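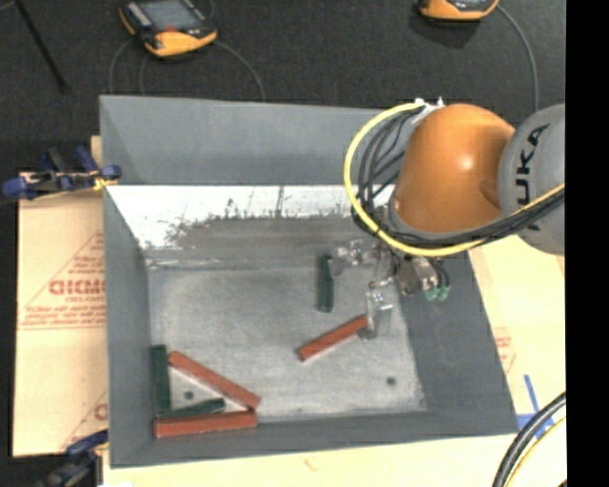
Larkis Neighbourhood Noticeboard Corpus

A collection of 2,133 short notices transcribed from community noticeboards in libraries, laundromats and corner shops. Most are lost pets, garage sales, tutoring and rooms to rent.

Version: 2
Maintainers: Elin Price, Duarte Peixoto
Last updated: Sunday, April 12, 2026

Contents

notices.csv has one row per notice, with columns for id, category, text and venue type.
categories.txt lists the category labels and how they were applied.
changes.txt covers edits made after the February release.

Transcription

Notices were typed by hand. Spelling and capitals follow the original. Phone numbers, street addresses and surnames were replaced with a placeholder in square brackets. Illegible words are marked [unclear]. Meinir Rees checked 219 rows against the paper originals and corrected the colour and licence plate fields in the car ads.

Known problems

Tear-off tabs were skipped. Some notices appear twice when the same flyer was posted at more than one venue. The "other" category is too broad and needs splitting.

Licence

Free for research and teaching. Please credit the maintainers.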